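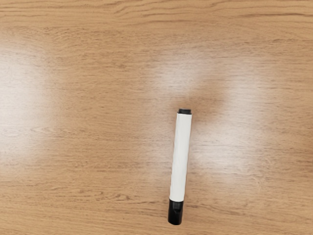
5 ago 2026 — Tarea «rotulador al bote», simulador Botavov

Hoy grabé 80 demostraciones por teleoperación. Con las de junio tenemos 163 y el objetivo sigue siendo 200. Cambié la posición inicial del rotulador en cada episodio, también el ángulo.

En la cámara de muñeca el reflejo de la mesa es fuerte. Lo dejo así, quiero que la política aprenda con él. 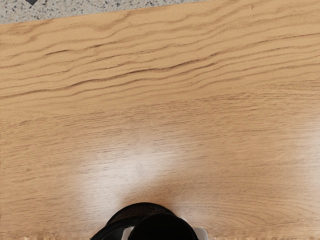 Inserción

Agarro cerca del extremo superior y bajo despacio, con la punta negra hacia el bote de malla. Descarté 5 episodios por soltar demasiado pronto.
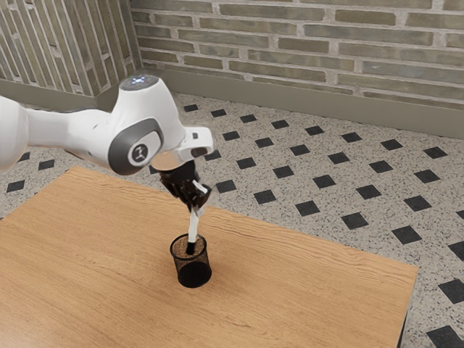
Usha Palaniappan opina que conviene guardar también los fallos, en carpeta aparte y con etiqueta, y que después Indira decida si entran en el entrenamiento. Estoy de acuerdo.

Pendiente: revisar la sincronía de las cámaras y repetir la semilla que se bloqueó. 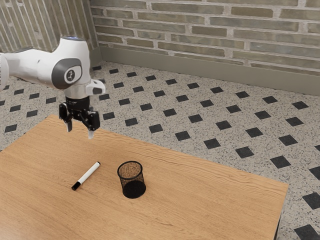

Fig. 4. Pinza abierta, rotulador en la mesa y bote vacío.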